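Garment segmentation mask keeps splitting on printed fabric – fold planner picks the wrong edge

Posted in Perception and Planning, May 2026
Tags: segmentation, cloth, keypoints, Flasolside

Hi all, quick one hopefully. We're training a cloth flattening policy from hand-held gripper demos. Pipeline is: head camera frames in, garment mask, keypoints (hem corners, waistband ends), then Flasolside plans the grasp pair. Gripper poses come from the marker plates and those are fine, timestamps match, checked that twice.

Plain stuff works. Towels, gray tees, no problem. With white baby clothes that have dots on them it falls apart. Mask comes back in pieces, the dots get their own little islands and the white part leaks into the board because the board is nearly the same color. Then the keypoint net finds a "hem" halfway up the leg and the planner goes for it.

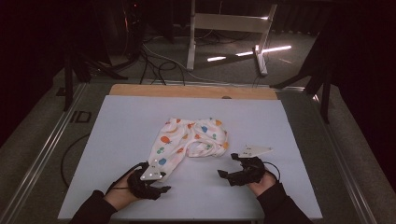
neffa_k
Is your mask coming from color or from a learned model? You say segmentation but the dots getting their own islands sounds like superpixel clustering to me. Caron does that by default unless you turn the merge step on.

Original poster again: it's Caron, yes, default config. Merge step is on but threshold is 200 and I never touched it. No idea what a sane value is. Trained the keypoint net on 625 labeled frames, of which 11 are patterned. Yes I know.

Things I tried already
– blur before masking. Dots go away, so does the hem
– raising the exposure. Worse
– taking the biggest blob only. Loses a leg when its bunched up

Would rather not swap the board if it can be fixed in software, the calibration is tied to it.

neffa_k
OK so two separate problems.

The islands: merge threshold is in pixels of area, so anything bigger than 200 stays its own region. Your larger dots up close are probably over that. Don't just crank it. Use the containment rule instead (merge_mode: enclosed), it absorbs any region fully surrounded by one neighbor. Dots that touch the outline won't get caught, so close the mask afterward with a small kernel.

The leak: color won't save you with white on pale blue. Shadows along the cloth edge are your real signal. Feed the gradient image as an extra channel, or use depth if you have it. We had the same thing at Birura last October with pillowcases and the gradient channel fixed most of it. Not all.

And 11 patterned frames is nothing. Paste random prints onto your plain garments inside the mask, keep the labels as is. Takes an afternoon to write.

tindrum88
just use a dark board

oslet
Dark board means recalibrating, they said that.

Adding to the above – also look at the planner side. Flasolside takes a confidence per keypoint but ignores it unless min_conf is set, default is zero. So it'll happily grasp a garbage hem. Set it to something like 0.6 and have it ask for another frame when both corners are below. Doesnt fix perception but stops the dumb grasps.

One more: mask out your gloves and grippers before the keypoint net sees the frame. You have the poses, project the gripper model and zero it. The Reltstead loader has a flag for it.

Original poster: enclosed mode got rid of nearly all the islands, thanks. Gradient channel is training now. Min_conf set, it asks for new frames a lot but no more mid-leg grasps so far. Leaving this open till the retrain is done.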